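Open Lab Afternoon at Cloradport: Frequently Asked Questions

Last updated Aug 20, 2025

We received many questions after the first open afternoon in July, so we collected the answers on one page. If you plan to come to the next one, please read at least the part about arrival.

General

What is the open lab afternoon?
It is a visit to the robot handling laboratory of Cloradport, on the second floor of the Drullum building. You can watch the team work with household objects and talk with the people who do it. The program is called Vomen, and you will see this name on the signs in the stairway.

Who is it for?
Everybody who is curious. Most of our visitors in July had never been near a robot arm before. Students of technical subjects are welcome too, but the explanations are made for a general public.

How long does it take?
The guided part takes one hour. After it you can stay and ask questions until we close.

Do I need to register?
Yes. We take 19 visitors in each group and the door list is closed the evening before. If you cannot come, please write to us, so that another person can have the place.

Does it cost anything?
No.

Arrival

Where do I enter?
Use the entrance on the courtyard side. The street door is locked in the afternoon. Ring the bell marked Azimi - this is the firm we share the floor with, and they will let you in.

Is there an elevator?
Yes, behind the stairs, to the left. It is small, so a wide wheelchair may have difficulty with the turn. Write to us before, and we will open the freight elevator for you.

Can I leave my coat and bag somewhere?
There are hooks and a shelf in the hallway. Bags must stay there, also the small ones.

The demonstration

What will I see?
The demonstration is about handling one object at a time. The team explains how a task is prepared, how the object is placed, and what they write down after each attempt. Then they repeat it, with the object turned a little or moved to another spot. It is slow work, and you should expect some waiting between the attempts.

Why do you use such ordinary things?
The program is about objects from the home, such as boxes, cups and canisters with lids. A pale object on a white table is one of the cases we like to discuss with visitors, as it has little contrast and the edges are harder to find for a camera. A container with a lid also gives more than one possible task: you can move it, turn it, or try to open it. 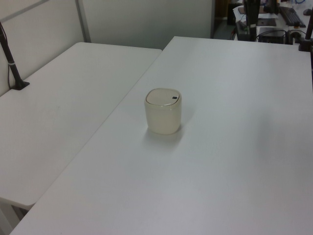 Questions about the work

Is the table always so clear?
The working table, yes. We put one object on it and keep the rest away. The desk behind is another matter, with its papers and cables, and we do not tidy it for guests.

How many attempts are made with one object?
It depends on the task. For the simple ones we plan 10 attempts in each position. In the whole program we have recorded over 1,000 attempts until now, and the failed ones are kept together with the good ones.

What happens when an attempt fails?
We note it and put the object back to its start position. If you are present when it happens, please do not help. The object must be placed by a team member.

Can I try it myself?
At the end of the guided part, two visitors from each group may choose the next position of the object. Jonatan Grønli, who leads the demonstration, will ask who wants to do it.

Rules and practical things

Can I take photos?
Yes, without flash. Please do not photograph the computer screens or other visitors.

Can children come?
From the age of 10, together with an adult. They must stay behind the tape on the floor like everybody else.

In which language is the tour?
In English. Jonatan also speaks Norwegian - ask him after the tour if something was not clear.

How can I ask another question?
Write to the address on your registration letter. We answer within a week, sometimes a little later in the holiday period.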